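Inside the Old Tower
A gallery for the winter workbench pages, 25 December 2024

I have always had a soft spot for the big old desktop towers, the kind with room enough inside to lose a screwdriver in (and I have lost a few). People see one open for the first time and tend to say the same thing, that it looks like a plate of spaghetti, and I can't argue with that. But spend an evening with the side panel off and it all starts to make sense — the wide flat board with its sockets and slots, the metal box that feeds it, the cage for the drives, and a great many cables finding their way between them however they can.

So I put together a little page for those of you who wrote in after the Flustbridge repair day asking what you'd be getting into if you opened up the one in your own closet. Click any of them to see it larger.
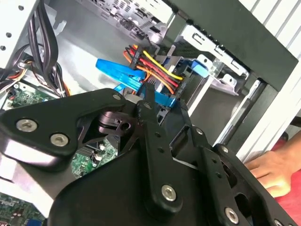
Yellow, red, orange and black power wires at the back of a drive, with the flat blue SATA cable close by.

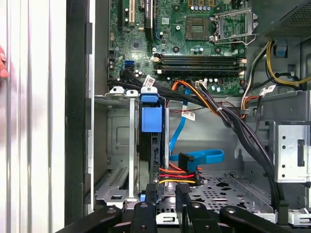 The green motherboard with its CPU socket empty and the lever swung out. Memory slots just below, and white barcode labels on the black cables. 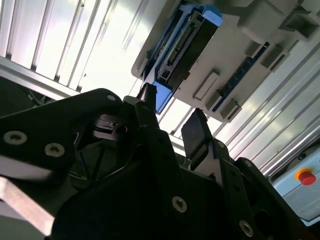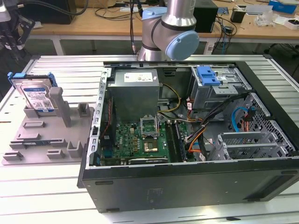
The case on its side on the worktable, with the power supply, the board and the blue handle on the drive cage all in view, and a 3.5-inch hard drive standing up in the gray tray to the left.

If you are going to try this at home, please unplug the thing at the wall first and give yourself a clear table and a good lamp. I like to keep 2 small dishes beside me, one for the case screws and one for the drive screws, which look so much alike that I still mix them up if I get to talking. Mine are chipped Imari saucers from a yard sale and they are perfect for it, though a muffin tin would do just as well.

Take your time with the connectors, too. Most of them have a little latch or clip somewhere that wants to be pressed before anything will budge, and a gentle wiggle on the plug itself (never on the wires!) will get you further than pulling ever did. I spent a good 20 minutes once fighting a power plug in an old Bravum before I thought to turn the lamp and look at it properly.

The next gallery should be up in January, and it will be all keyboards, including the heavy beige one I have been promising since summer.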